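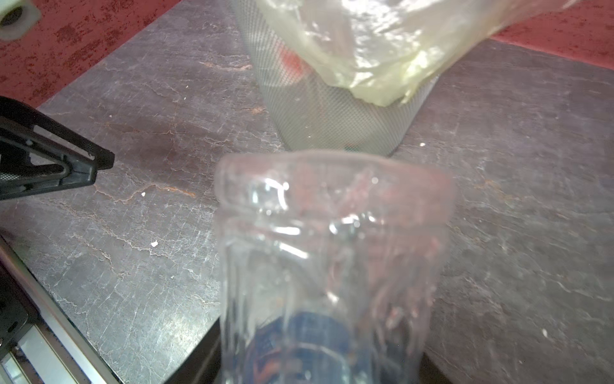

主题：Re: Pendell 垃圾分类手册中文版，几个还没有定下来的词

发件人：Miłosz Cieślak
日期：27/01/2020
收件人：中文翻译讨论组

Kazimiera，各位同事：

Kazimiera 的信我读了两遍，因为有些问题我第一遍觉得很简单，第二遍就觉得不简单了。我把她的原信放在最下面，没有跟上这个话题的同事可以先读原信。下面我按她的顺序回答，中间加了几个我自己的问题。中文不是我的母语，所以凡是我写“我觉得自然”的地方，请母语的同事不要客气，直接改。

先说一下情况。手册一共9页，Grabowska 印刷厂第一次印200份，放在 Pendell 市民服务处和图书馆。读者主要是刚搬来的中国家庭，有些家庭是老人先看，然后讲给年轻人听，有些正好反过来。所以字要大，句子要短，词要让不同地区来的人都看得懂。最后一条最难。

一、residual waste 怎么翻译

Kazimiera 的建议是“其他垃圾”。我同意，可是我想把理由写清楚，以后别人问起来，我们有一个可以给他看的回答。

我第一稿写的是“剩余垃圾”，这个词是我自己从英文一个字一个字搬过来的。我太太的同事看了以后问我，是不是吃剩的东西。我当时很惊讶，后来明白了：“剩”这个字让人马上想到剩饭剩菜。如果读者把剩饭放进这个桶，我们的手册就起了反作用。

第二稿我写“干垃圾”。去年七月以后，很多从上海来的朋友都用这个词，用得很熟。问题是，不从上海来的人要停下来想一想。而且“干”和“湿”说的是类别，跟东西摸上去干不干没有直接的关系。用过的湿纸巾是湿的，却要放进“干垃圾”；瓜子壳是干的，却属于“湿垃圾”。在上海生活的人已经学会了这个规则，我们的读者里不一定都学过。所以这两个词我都删掉了。

“其他垃圾”的缺点是太空，它没有告诉你里面有什么。我的办法是第一次出现的时候在括号里举例子：“其他垃圾（如：用过的纸巾、破碎的陶瓷、脏的包装）”。后面就只写“其他垃圾”。不知道大家觉得括号里的例子够不够。英文原文里还有吸尘器的灰，我没有放进去，怕一行写不下。

二、“食物垃圾”还是“厨余垃圾”

Kazimiera 说她倾向于“食物垃圾”，因为更直接。我查了 Drunum 术语库，第989条给的是“厨余垃圾”，备注里写着“大陆、台湾通用”。我又去看了 Plutthorpe 那边几年前做的中文传单，他们也用“厨余”。

我自己学中文的时候，“厨余”这个词是很晚才学到的，比“环境保护”晚得多。所以我一开始也觉得它太难。可是我们的读者是中国人，我们不应该用自己的学习顺序来判断什么词难。我问了楼下的王阿姨，她说“厨余”她知道，以前没人这么说，现在到处都写。她自己平时会说“烂菜叶什么的”。我很想把“烂菜叶什么的”写进手册，但是我想市政府不会同意。

我的意见是用“厨余垃圾”。如果 Kazimiera 还是不放心，可以写“厨余垃圾（剩菜、果皮、茶叶等）”。

三、bin 到底是什么

这个问题占了我最多的时间。英文手册从头到尾都是 bin：厨房里的小的是 bin，门口带轮子的是 bin，路边公共的也是 bin，办公室桌子下面用金属网做的也是 bin。中文里我至少可以用桶、箱、篓、筒四个字。

我的理解是这样的，请大家检查：

“垃圾桶”最普通，大的小的都可以，家里家外都可以。
“垃圾箱”给我的感觉是在外面，比较大，可能是方的。
“纸篓”或者“废纸篓”，在书桌旁边，多半是给纸用的，网状的、编的都可以。
“垃圾筒”我在一些书里看到过，可是我分不清它和“垃圾桶”有什么不一样。发音也不同，一个是第三声，一个是第三声还是第二声？我查了两本词典，“桶”和“筒”都是 tǒng。所以听的时候没有区别，写的时候有区别，这对翻译的人来说最麻烦。

我决定家里的和门口的都写“垃圾桶”，公共的写“公共垃圾箱”，办公室那一节写“废纸篓”。Kazimiera 担心读者会以为“桶”和“箱”是两个不同的收集系统。我想加上“公共”两个字以后，误会的可能性小了很多。不过如果有人觉得全部统一成“桶”更好，我不反对，反正要改的地方不多。

还有一个小问题是“套垃圾袋”。英文是 line your bin with a bag。我写过“给垃圾桶装上袋子”，母语的同事说听得懂，可是像在安装机器零件。“在桶里铺一个袋子”也不对，“铺”是平的东西。最后学到的是“套袋”或者“套上垃圾袋”。从外面看，袋口是翻过来套在桶边上的，所以用“套”，这样一想就很有道理。手册里我们写“请先套上垃圾袋”。

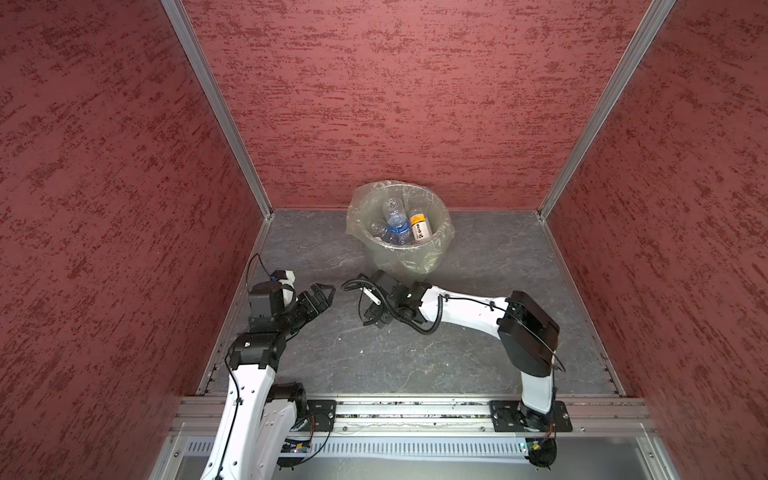
图：套了半透明塑料袋的小桶和里面的塑料瓶

四、瓶子这一节

瓶子这一节在第5页，也是错误最多的一节，我承认多数是我的错。

首先是“瓶子”本身。英文写 plastic bottles，我翻成“塑料瓶”，没有问题。可是 Kazimiera 问要不要写“塑胶瓶”，因为社区里也有台湾来的家庭。手册用简体字，我想既然用了简体字，词也跟着大陆的习惯走比较统一。台湾的读者看到“塑料瓶”应该不会不明白，可能只是觉得不是自己家里说的话。如果将来做繁体版，再写“塑膠瓶”或者“寶特瓶”。请千万不要用软件直接从简体转换，上次另外一个项目这样做，转出来的东西字是繁体的，说话的人还是原来那个人。

然后是 crush。原文是 Please empty, rinse and crush. 我翻成“请倒空、冲洗、压碎”。Kazimiera 说得对，“压碎”是变成碎片，塑料瓶不会碎，玻璃瓶才会碎，而玻璃瓶偏偏是不可以压碎的。改成“压扁”。我还考虑过“踩扁”，这是很多人真正做的动作，可是写在市政府的手册里，好像在命令老人用脚踩东西，万一滑倒了怎么办。“捏扁”只适合很薄的瓶子。“压扁”没有说用手还是用脚，所以最安全。

rinse 的问题是用“冲洗”“清洗”还是“涮一下”。“清洗”听起来要用洗洁精，要洗得很干净，我怕读者觉得麻烦就不洗了，或者反过来，为了一个瓶子用掉很多水。“涮一下”我非常喜欢，这个词准确得不得了，就是放一点水，晃一晃，倒掉。可是有人告诉我，南方的读者看到“涮”会先想到羊肉。那么还是“用少量水冲洗”。请问南方的同事，这是真的吗？还是只是一个笑话？

瓶盖：今年的规定是盖子可以留在瓶子上，以前的规定是要拿下来。英文写 lids on，只有两个词。我写“瓶盖请拧回瓶口”。Kazimiera 建议“请保留瓶盖”。我觉得“保留”有一点像让读者把瓶盖收藏在家里，所以没有采用，请原谅。如果“拧回”太口语，可以写“请将瓶盖盖好”。

标签：英文是 labels can stay on。我原来写“标签可以停留”，这个大家已经笑过了，就不再说了。现在写“标签不必撕掉”。我想问的是“不必”“不用”“无需”三个里面选哪一个。瓶子这一节前面都用“请”字开头，语气是客气的、书面的，“不用”好像忽然换了一个人说话。“无需”又好像忽然换成了一份合同。“不必”在中间，我现在用的是它。

量词我也想讲一讲，因为上一封信里有人问。我写“一个塑料瓶”。有同事改成“一只”，有同事改成“一支”。我的老师以前教我，“瓶”自己也可以做量词，“一瓶水”强调里面的水，“一个瓶子”强调外面的瓶子。空瓶子当然没有“一瓶”了。对于“只”，我问了几个人，说上海话的人比较喜欢，别的地方的人也能接受。“支”是给细长的东西的，比如牙膏、口红，我不太敢用在瓶子上，可是听说广东那边“一支水”是很正常的。统一用“个”，我想谁也不会生气。

五、“请勿”和“不要”

全手册里有很多禁止的句子，英文是 Do not 或者 No。我第一稿全部写“不要”，比如“不要把电池放入本桶”。Kazimiera 改成“请勿”，说更像公共告示。

我同意大标题用“请勿”。正文里我希望保留一些“不要”，理由是“请勿”后面的句子也会跟着变成书面的，“请勿将……投入……”，读几行就累了。老人看了会觉得是法院寄来的。下面是两种写法，请大家投票或者提出第三种：

甲：请勿将电池投入此桶。
乙：电池不要放进这个桶，请交到超市门口的回收点。

乙比较长，可是它说了应该怎么做。我发现中文的告示常常把两件事分成两句，先禁止，再告诉你去哪里；英文原文这里也是一句禁止，然后下面一个小表格。如果表格保留，甲就够了。如果 Grabowska 那边因为版面要把表格去掉，就一定要用乙。我已经写信问他们，还没有收到回信。

顺便说，“投入”这个词我一直要小心，因为我总是先想到“投入工作”“投入资金”。每次读到“投入垃圾桶”，心里就出现一个人非常热情地做垃圾分类。我知道母语的读者不会这样想。

六、颜色

Pendell 的桶是灰色、棕色和蓝色。“棕色”和“咖啡色”都有人写，我用“棕色”。“灰色”没有问题。“蓝色”也没有问题，可是在中国蓝色的桶是可回收物，Pendell 的蓝桶只收纸和纸板，塑料瓶和金属罐放透明的袋子。这个差别我们必须写得非常明显，否则从中国来的读者会很自信地放错。Kazimiera 提议在第一页加一个框。我写了一句草稿：

“请注意：Pendell 的蓝色垃圾桶只收纸类，与中国的分类颜色不同。”

我把“中国的”改成“中国大部分城市的”，又改回来，再改过去，现在请别人决定。另外“纸类”是不是包括“纸板”？我觉得包括，可是装披萨的油纸盒不包括，这一条英文手册专门写了一段，中文我翻成“沾有油污的纸盒请放入其他垃圾”。“沾有”两个字是在 Plutthorpe 的传单里学的，我很感谢那位不知道名字的译者。

七、标点和排版

三件很小的事。

顿号。英文列东西用逗号，我在前两页里没有全部改成顿号，请看到的人帮我标出来。有括号的时候，“如：”后面用冒号还是不用，两种我都见过，现在统一用冒号。

引号。Drunum 导出来的文件把中文的弯引号都变成了直的。我手工改回来了，可是第7页以后我可能漏了。

电话号码前面写“电话”还是“咨询电话”。我写“咨询电话”，因为“电话”太短，在那一行里看起来很孤单。

八、谁来做最后的校对

我希望最后一遍由两位母语的同事来读，一位最好是北方的，一位最好是南方的。不需要看英文，只要看中文，哪里停下来了，就在哪里画一条线。我觉得“停下来”比“看不懂”更重要，因为看不懂的地方别人会告诉你，停下来的地方别人自己就过去了，不会说。

愿意的同事请直接回信给我或者 Kazimiera，不用发到整个列表。文件是普通的文字文件，没有版面，所以读起来很快。印刷厂要等我们的定稿才能排版，请在这个星期里给我们答复。

最后有一个和手册没有关系的问题。英文里有一个说法 one man's trash is another man's treasure，市政府想把它放在封底。我找不到好的中文。有人建议“变废为宝”，意思接近，可是它说的是东西变了，英文说的是人不一样。也有人建议干脆不翻，封底放一个电话号码。如果谁有好主意，请写信，我会很高兴。

此致
敬礼

Miłosz Cieślak

——原邮件——
发件人：Kazimiera Pawłowska
收件人：中文翻译讨论组
主题：Pendell 垃圾分类手册中文版，几个还没有定下来的词

大家好：

Miłosz 的第二稿我看完了，整体很好，比第一稿顺很多。我有几个地方想和大家商量，因为这本手册印出来以后要用好几年，改起来不容易。

1. residual waste 现在是“干垃圾”。我担心不是所有读者都熟悉上海的叫法，建议改为“其他垃圾”。

2. food waste，术语库里有“厨余垃圾”，我个人倾向于“食物垃圾”，好像更直接。Miłosz 请你决定，你在超市里和邻居聊天比我多。

3. bin 有时候是桶，有时候是箱，第6页还有一个“篓”。读者会不会以为是不同的收集系统？能统一最好，不能统一的话，请有一个规则。

4. 第5页“压碎”请改。塑料瓶怎么会碎呢？同一页，盖子那句我建议“请保留瓶盖”。还有，台湾的家庭习惯说“塑胶”，需不需要照顾？

5. 禁止的句子，我把第1到第3页的“不要”改成了“请勿”，后面的没有动，想先听听意见。

另外关于颜色：我上个月带一位刚来的邻居去看门口的桶，她很自然地就要把牛奶盒和塑料瓶放进蓝色的那个。我们站在那里讲了很久。所以我希望第一页有一个明显的框，告诉大家蓝色桶只收纸。字可以比别的地方大一号。

量词我不敢说话，我每次都用“个”。

附件是带批注的第二稿。红色是我觉得一定要改的，绿色是可改可不改的。有几处绿色其实是我自己在学习，不是批评，请 Miłosz 不要误会。

祝好

Kazimiera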